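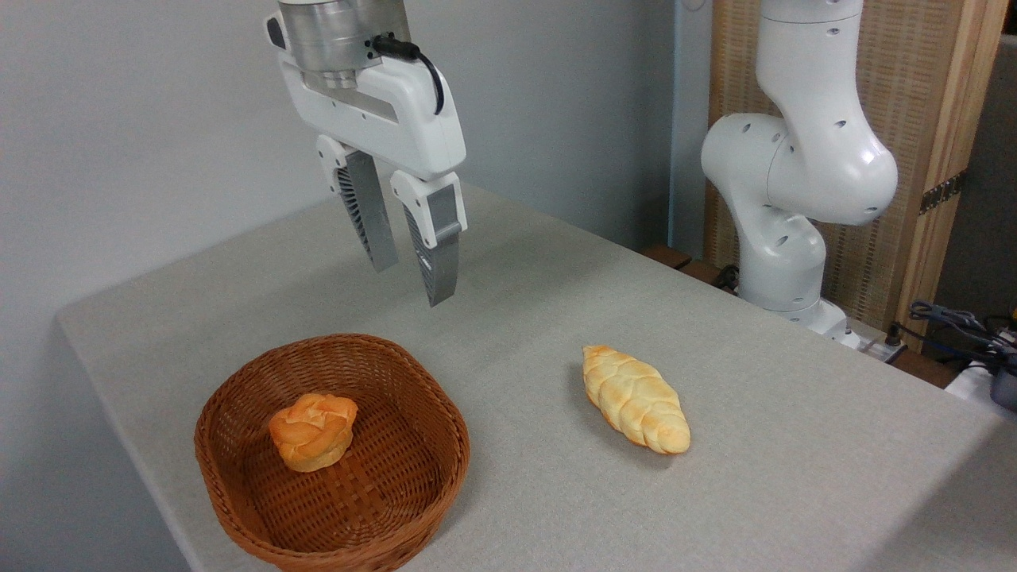
White gripper over the grey tabletop, fingers open.

About Didameck

Didameck is an independent publisher of books on popular music. We issue 8 titles a year: biographies, studies of single albums, and histories of regional recording scenes. Most print runs are of 400 copies in the first instance, with reprints ordered once stock falls to 60.

The press was set up by Khurram Baloch and Suryani Teoh, who had worked together on the production side of a reference publisher. Our first book was Melur Pelupessy's history of the Mokov dance bands. It is still in print, now in its second edition, with a corrected discography and a new index. The list stands at 41 titles.

Editorial

Suryani Teoh reads all proposals. We ask for a chapter outline, one finished chapter and a list of sources. Complete manuscripts are not read at the proposal stage. Quoted lyrics must be listed separately, with the rights holder where known. Each accepted book is read by one outside reader and then copy-edited in house. Interviews are checked against the recording or the transcript before a book goes to typesetting.

Production

Ridwan Sopacua is responsible for design and typesetting. Paperbacks are sewn. Endnotes are set by chapter, and every book carries an index and a discography giving label, catalogue number and year of release. Ebooks are issued in EPUB format three months after the printed edition.

Series

Grinitz Studies covers single albums, at a fixed length of eight chapters. Nair Editions reprints memoirs and tour diaries that have gone out of print, with new notes.

Events and orders

Ikhsan Lubis arranges readings and author talks with bookshops and libraries. Requests for the autumn should reach him by the end of March. Trade orders are sent out each working day if received before 11 am. Returns are accepted with prior agreement only.

12 shares
3 comments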